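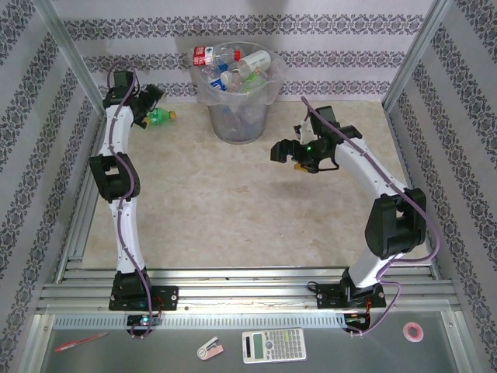

What happens to a plastic bottle after you throw it away?

You drink your juice, you close the cap and you put the bottle in the bin. For you the story is finished. For the bottle, a long trip begins.

First comes the truck. In the town of Vitorstead the recycling truck visits every street and brings the bottles to a big hall called a sorting center. They arrive all mixed up, together with cans, boxes and sometimes an old shoe.

In the hall everything rides on a moving belt. Strong magnets pull out the steel cans. Special lamps shine on the plastic, and a sensor looks at the light which comes back. In this way the machine can tell one kind of plastic from another.
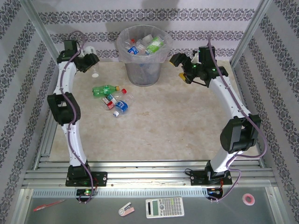

After sorting, the bottles are pressed together into a big block, which is called a bale. One bale in Vitorstead weighs as much as six grown-up people!

Now the bale goes to a factory. There the bottles are washed and cut into tiny pieces, smaller than your fingernail. These pieces are called flakes. The flakes go into a tank of water, and here is a nice trick: the plastic of most drink bottles sinks, but the plastic of most caps floats. So the workers can collect the caps from the top – like you take leaves from a pond.

The clean flakes are dried and melted. The soft plastic is pushed through small holes and cut into little grains, which are called pellets. From pellets people can make new bottles, and also carpets, toys or the warm filling in a winter jacket.

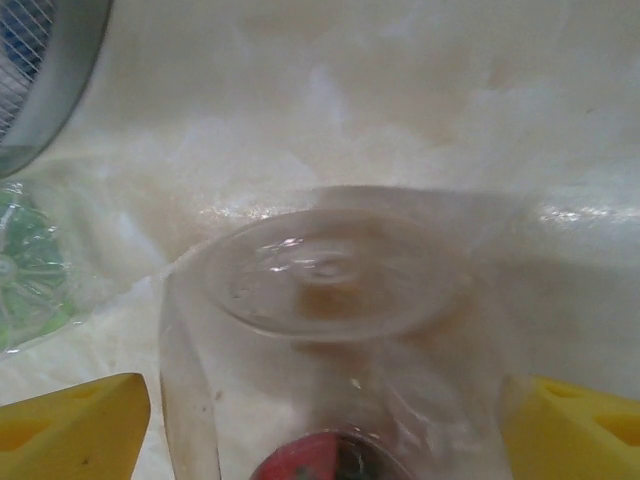
A clear plastic cup. Cups can be made from different kinds of plastic, so look for the number on the bottom.

How can you help?

Empty the bottle before you throw it away. Ask at home if the caps should stay on, as every town has its own rules. Do not put food in the recycling bin. And if your bottle is still good, wash it and fill it again – this saves even more energy than recycling.

New words
Bale: a big pressed block of one material.
Flakes: small flat pieces of cut plastic.
Pellets: little grains of plastic, ready to be melted again.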